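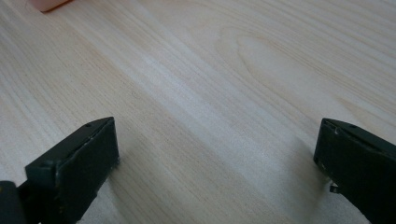

Handheld gripper with charcoal stepped fingers, open over a wooden tabletop.

Flamico Handheld Gripper, Stepped Finger Set

We have sold a fair number of grippers over the years, and the Flamico is the one we keep reaching for when a customer calls and says they would like to try handheld work before spending money on an arm. It is a friendly tool. You hold it, you squeeze, the two fingers come together, and the camera on board sees pretty much what the fingers see. Most people are comfortable with it by the end of an afternoon, and quite a few don't want to give it back!

The fingers are dark gray plastic with flat inner faces and squared-off tips, and each one has a small screw hole on its upper surface near the tip. They do pick up scuffs and little nicks along the edges with use, and a bit of chipping at the tip is nothing to lose sleep over. We change ours when the flat face stops being flat, and we leave the rest alone. If you like your tools to look brand new forever, order the spare pair at the same time and save yourself the shipping.

How it compares

We get asked all the time how the Flamico stacks up against the Plerkus and the Utix, so we spent a good part of December with all 3 on the same bench, swapping between them until our hands were tired.

The Plerkus is the strongest of the bunch and the one we would choose for heavier parts. It is also the heaviest to hold, and after an hour you will know it. The grip is shaped for a large hand (two of us found it lovely, the rest of us did not).

The Utix has soft, rounded fingers that are wonderful with fruit, sponges and anything squashy. On thin flat things it struggles — coins and washers tended to slide away from us, and we said a few words we won't print on a product page.

The Flamico sits comfortably in the middle. Those squared tips get down close to a tabletop, so small parts lying flat are easier to come at from the side. It is a little less forgiving on slick plastic cups, where we would add a grip pad to each inner face. We ran ours through 2,000 open-and-close cycles on the bench and retightened the finger screws once along the way.

Specifications

Weight with standard fingers: 391 g
Recording time per charge: 32 minutes
Fingers: stepped pair, dark gray plastic
Camera: built in, facing the fingertips
Controller: works with the Meléndez desktop controller, sold separately

What comes with it

Gripper with fingers fitted, charging cable, hex key, wrist strap and a printed setup card. Grip pads and spare fingers are extra.

Trying one at home

Our loan program covers all three grippers on this page, and you are welcome to take two at once if you would like to compare them side by side on your own parts. Drop us a note with a few words on what you plan to pick up, and we will pack the pads or fingers that suit it best. Return postage is on us.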